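Folding a hooded running jacket – where does the hood go?
Board: Home and Laundry

mossy_kettle
Hello all. I am trying to fold my black jacket so that it goes in the drawer and doesn't open again like a flower. The trousers and the shirts I can manage. With the hood I am always losing. I lay it on the bed, on the green sheet, and bring the side over first.
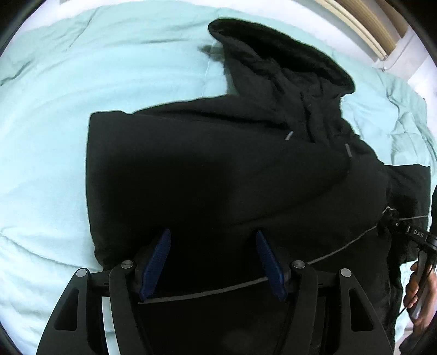
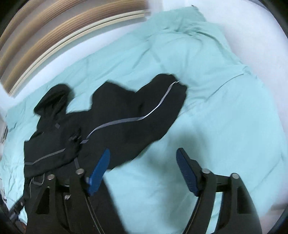
Page 1 of 5

The fabric is smooth, so every fold slides a little. Should the hood go down before the sides or after? Also I worry about the grey reflective strips, if a sharp fold is bad for them.

tallowfield
Hood first, always. Lay it flat down over the back, then sleeves, then sides. You have started with the side, so the hood is left with no place to go.

Drorwood_Dee
I must disagree with tallowfield. If the hood goes down first you get a thick lump in the middle and the pile in the drawer leans over. I leave the hood until last and put the whole folded jacket inside it, like a small bag. I have kept 6 jackets this way in one drawer for years.

tallowfield
And the hood gets stretched. I had one from the outdoor shop in Nostcombe and the edge of the hood was wavy after one winter of this.

Drorwood_Dee
Mine are not wavy. Perhaps you pull too hard – it should be a loose fit.

penny_in_dindport
Why fold it at all? Use a wide hanger and close the zip to the top. The reflective strips on my old jacket cracked exactly where I used to fold it, so I would not take the risk.

mossy_kettle
Thank you for the answers. I can't hang it, the wardrobe is full with my husband's coats and the rail is already bending. Penny, did it crack after a long time?

penny_in_dindport
Roughly 9 years, so maybe I should not complain! But I would still roll it. A roll has no sharp line anywhere.

mossy_kettle
I tried now both ways. Hood last is better for my drawer, but I make it only half inside. The side panels I fold a bit wider, so the crease comes next to the strip and not across it.

tallowfield
Well, it is your hood.

753 views – 11 replies – 5 shares

Related threads
Drawer dividers, are they worth the money?
Yoshida folding board, does anyone still use one?
Washing reflective clothing without softener
Fitted sheets: the corner question again

Back to top – Contact the moderators – Nostcombe Household Forum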